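Food Service Facilities 2: Surfaces and Small Appliances
Course handout, unit 8
Instructor: Tincuța Căpraru

Read before the lab session. Bring the clearance worksheet and a tape measure marked in inches. 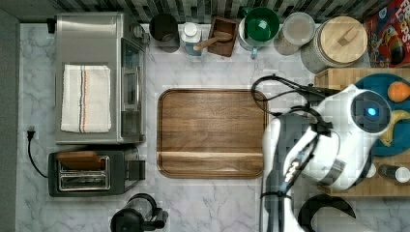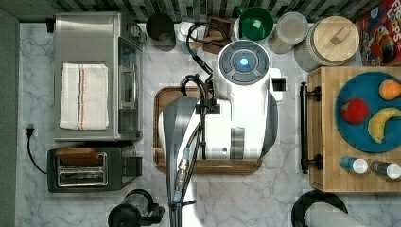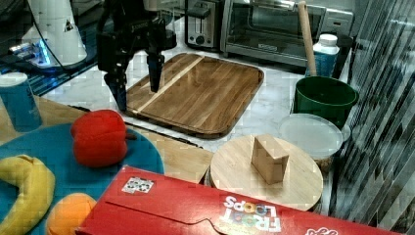 Counter with toaster oven.

Page last changed: Thu 31 August

1. Marble as a work surface

Marble is mostly calcite. Calcite reacts with weak acids, so lemon juice, vinegar and tomato leave dull spots known as etching. Etching is a loss of polish and cannot be wiped away. Staining is a separate fault, in which liquid enters the pores and darkens the stone. Sealer slows staining and does nothing for etching. Marble-patterned laminate and quartz are specified differently – see the Pascu tables in the reader.

2. Heat

Stone conducts heat well but cracks under uneven expansion. Thin sections next to a sink cutout fail first. Place hot pans on a trivet.

3. Clearances

Follow the appliance manual where it gives a figure. Where it gives none, use the Zurnik worksheet and enter the side, rear and top gaps separately. Keep cloth and paper off the top of any oven in use. Check the door swing with the rack pulled out.

4. Electrical load

Power in watts equals volts times amps. A circuit at 120 V and 15 A carries up to 1800 W. Two heating appliances on one such circuit will often exceed this when run together. Add the nameplate ratings before assigning outlets. For the worked problem, the Trinar kitchen has a combined load of 2697 W. Find the current at 120 V and state whether one 20 A circuit is enough.

5. Boards

Wood moves across the grain as it takes up and loses moisture. Wash both faces, dry at once, and stand the board on its long edge. Oil with food-grade mineral oil when the surface looks pale. Keep a separate board for raw meat.

Assignment

Complete worksheet 2 and the Trinar problem. Show units at every step. The worksheet is marked out of 35. The Aner reading is optional for this unit and will be needed in January.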